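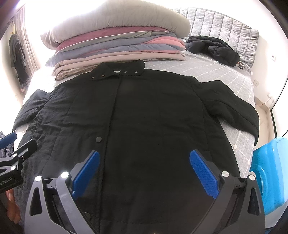 ## Folding a quilted coat for the shelf

1. Lay the coat face up on the bed with the sleeves straight out to the sides.
2. Fasten the collar snaps and close the front buttons.
3. Smooth the body from the collar down. Small wrinkles are fine — they drop out on a hanger.
4. Fold each sleeve across the chest, then bring both sides in to the center.
5. Fold the hem up to the collar and press the air out with your forearms.

Store it on top of the blankets, never under them. Puffer jackets go in last. Ours stay put until August.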